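FOR IMMEDIATE RELEASE
Sun 27 June

Skimisow puts its laundry-folding kit on sale, and says what it won't do yet
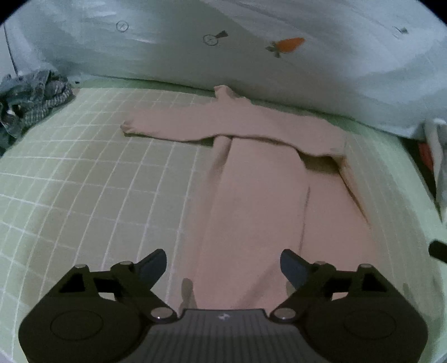
Hand-held gripper first, robot later

Skimisow today opened orders for Sketo, a kit for recording household folding work so that a robot arm can be trained on it. We have read plenty of announcements promising a machine that empties the dryer and fills the drawers. Sketo does not do that, and buyers who want it should keep their money for now.

The kit is a black two-jaw gripper with blue pads at the tips. A person holds it and does the folding. On a baby sleeper like the pink one shown, that means bringing a sleeve in across the chest, then dealing with the legs. Soft, small garments are where folding demos tend to go quiet, so we started there.

What is in the box

Each kit holds 2 grippers, a charging dock and a license for Yao, our software for sorting and labeling recordings. Yao will flag a session it thinks is poor. It is sometimes wrong – please check before you delete anything.

What we can claim

In our trials at Gavwood, a trained arm finished 65 percent of baby garments without help. That is our own figure, from our own test site, on clothes our staff had already laid flat. It says nothing about a tangled basket, and no outside lab has repeated it. Snaps and zippers were left open throughout. We would treat any folding figure with suspicion until the seller says how the clothes were placed beforehand, ours included.

Testers also complained of sore wrists after long sessions. The grip has been reshaped once since January, and the complaints have dropped but have not stopped.

Availability

Sketo ships to labs and small robotics firms only. It is not a consumer product and there is no home version on our schedule. Orders arrive in three weeks. Kits may be returned within 2 months, opened or not, and recordings made with them stay with the buyer.

Press requests for trial notes, including the failed runs, can be sent through the Skimisow website.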